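The laundry room finally has a floor!

I know, I know, a floor is a low bar. But after two months of walking on bare plywood in my socks (and picking splinters out of them) I am thrilled every single time I carry a basket in there. We went with the Priven sheet vinyl in a color they call Oat, and it looks so much better down than it did as a sample taped to the wall.

What sold me was the seam situation. The room is narrow enough that one width covers it, so there's no join in front of the washer, where I know I'd stare at it forever. Sorin Shehu, who also did my sister's bathroom, cut it in the driveway and carried it in rolled up like a rug. He was gone before lunch.

Money so far

I've had a few emails asking, so: $2,725, and that covers the floor, the Londano wall cabinets, moving the dryer vent and paint. It doesn't cover the washer, which we already owned and which still sounds like a helicopter on spin. I set aside another 30 percent on top for surprises and we've eaten maybe half of it, mostly on the vent. The old one ran up and over the window and was packed with lint the whole way. Yuck.

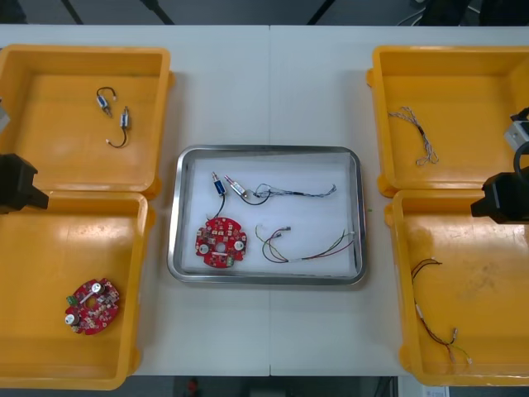
The cabinets

I love them! They're plain flat fronts, 51 inches across the pair, and I can reach the bottom shelf without the stool. Esperanza Vallejo from the paint counter talked me out of bright white for the walls and into a soft gray-green, and she was so right. With the cabinets up, the whole room feels calmer, even with a pile of towels on the dryer.

One thing I'd change: I hung them seven inches lower than the plan said so I could reach, and now the detergent jug with the tall spout won't stand under them. It lives on the floor by the door for now.

Next up is the counter over the machines. I'm going back and forth between butcher block and the Tarar laminate with the rounded edge. The butcher block is prettier and I want it badly, but I also know how I am with wet sweaters. If you have wood over a washer, please tell me in the comments how it's held up, and what you seal it with!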